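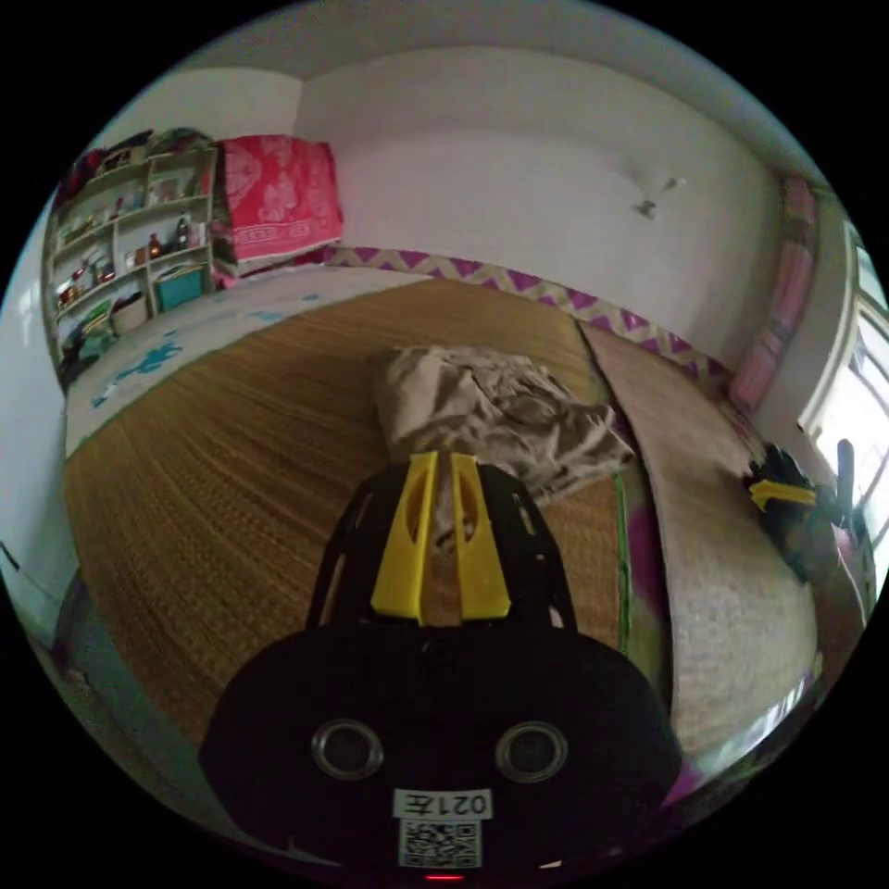

8/31/21 - Good news for anyone who sleeps hot: the woven bed mats are back at the Annan market hall! I stopped by this morning and the Prodon stall had 172 of them stacked up, in golden brown and in a paler pinkish tan. I've laid mats like these over my regular bedding for years, usually two side by side, and I wouldn't go back to a bare sheet in August.

The stall is also taking satiny fabric for its swap bin - crumpled is fine, they'll iron it. The first batch in February brought in some 341 pieces, and most went home with somebody the same day. Doors open at nine and the mats stay on sale through the end of next week.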